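Notebook, Senddale workshop
08/06/2026
Written by Joris Cuypers, copy to Fenna and Bart

Hide glue, second series. I continue with the question that stayed open in March: how much does the glue lose when it is kept warm the whole day and not made fresh.

Glue is from the Dekker bag, number 2406, the same bag as last time. Soaked overnight in cold water, then warmed in the double pot. I made two portions. Portion A was used directly. Portion B stayed in the pot for 7 hours with the lid on, and I added a little water when it became thick. It smelled stronger than A, but not bad.

The joints are plain butt joints in beech, offcuts from the Barnedex chair job. I planed the faces the same morning, because Wilma found last time that old faces give a weak result and then we learn nothing about the glue. Clamped lightly and left until the next day.
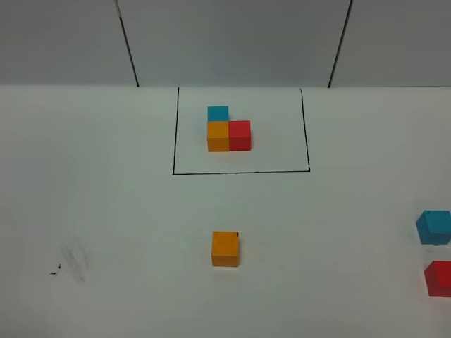 White table and back panels, with the black outline drawn on the top.

Breaking was done by hand with the long lever. A broke in the wood every time, with long fibres on both sides. B broke partly in the glue line. The line was shiny in some places, which I think means that the glue was already starting to gel before I had the clamp on. So maybe I measure my own slowness and not the age of the glue. Trefor said the same when he saw the pieces. He proposes to warm the wood first, and I agree.

Something to correct in the older notes: on sheet 1228 I wrote that the pot was set to "medium". This is useless, the knob has turned on its shaft. From now on we write the temperature from the thermometer in the glue itself.
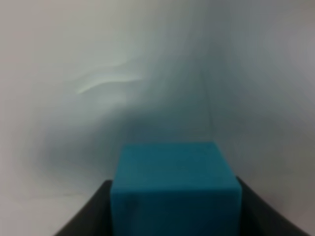
The broken pieces are in the drawer under the Fusgate press, A on the left and B on the right, pencil marks on the end grain. Please do not burn them yet, Bart, I still want to look at the fibres with the good lens.

Next: warm the wood, repeat B, and make a portion C that is cooled in the night and heated again the next morning. Wilma needs the double pot on Thursday, so C must wait until she is finished. Ask Fenna if there is more beech.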